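Objet : Re: [salles-auto] Budget matériel : par quoi on commence ?
De : Hiba Mahasneh

Bonjour la liste,

Je réponds en vrac, pardon pour le pavé ! Je reprends d'abord le message de Claeys :

> Chez nous la question est tranchée pour le sol, on prend un robot de nettoyage
> en location et basta. Par contre pour le comptoir, je n'ai trouvé personne
> capable de me dire combien de temps on y passe vraiment. Quelqu'un a
> mesuré ? Sans ça je ne peux rien défendre devant mon associé.
> Et le devis Brilloditz, il comprend l'installation ou pas ?

Alors oui, on a mesuré. Pendant quatre semaines, l'équipe a noté chaque passage de chiffon sur le comptoir, du début à la fin du service, et on arrive à 281 passages. C'est énorme, je m'attendais à la moitié (et encore). Le passage lui-même est court, c'est tout ce qu'il y a autour qui mange du temps : déplacer les verres, contourner la sonnette, plier et replier le chiffon. Un bras fixé au plafond, comme le propose Brilloditz, il faudrait qu'il sache faire tout ça, et sur une pierre noire brillante en plus. Leur technicien m'a avoué que les reflets des spots embêtaient beaucoup la caméra.
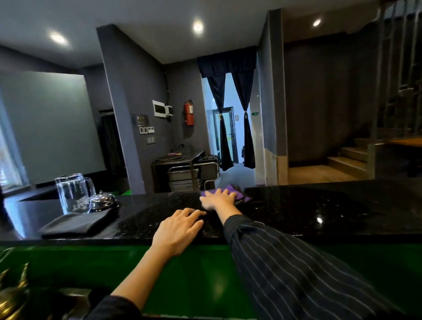
Le comptoir, avec le chiffon violet, la sonnette et le verre à anse

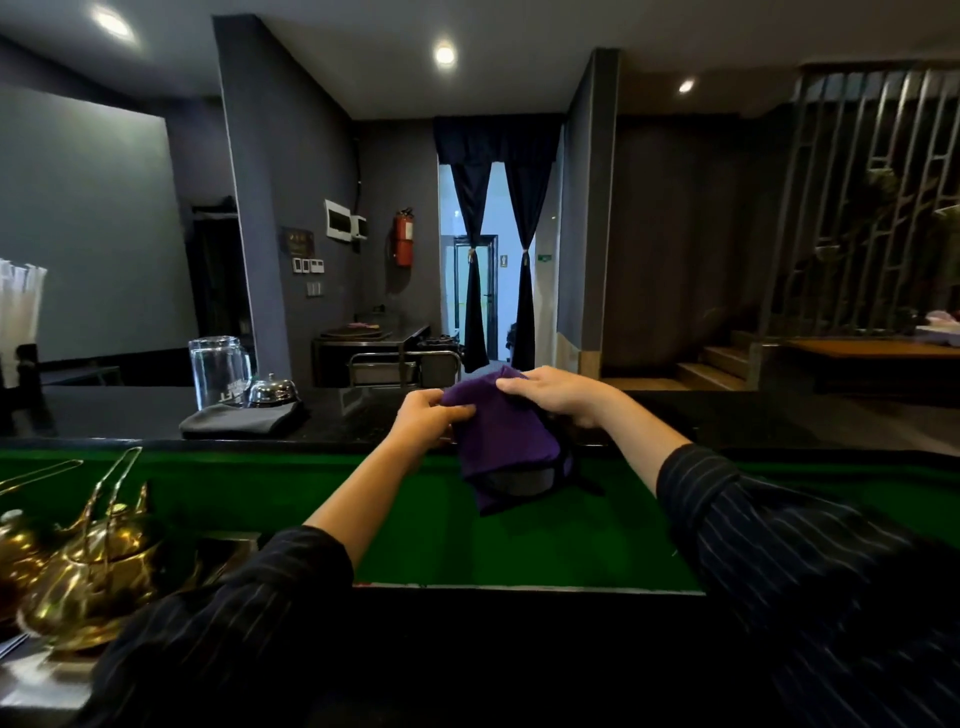

Dernière modification de cette page : 18 décembre 2022

Pour le devis : non, l'installation n'est pas comprise ! Il y a deux lignes à part, la fixation et la mise en service, et la maintenance est facturée 179 euros par mois. Pedudby fait l'inverse, tout est dans le loyer mais on s'engage plus longtemps. J'ai demandé aux deux de me chiffrer la même chose, un bras d'essai sur un seul comptoir, sinon on compare des choux et des carottes.

De mon côté je penche pour ceci : on garde l'essuyage à la main cette année et on met l'argent sur un robot qui rapporte la vaisselle. Attention quand même aux marches, chez nous l'escalier part de la salle et le robot ne le montera pas, donc l'étage reste au plateau. Il faut aussi prévoir la place pour la borne de charge – j'avais oublié, et c'est Bodley qui m'a posé la question au téléphone.

Claeys, si tu veux ma grille de relevé, je te l'envoie, c'est un bête tableau avec l'heure et les initiales. Fais-la remplir au moins deux semaines avant de signer quoi que ce soit. Et si quelqu'un ici a déjà revendu un robot de service d'occasion, je veux bien savoir à quel prix, je dois rendre mon budget en février et la ligne « reprise » est toujours vide.

Bonne soirée à tous,
Hiba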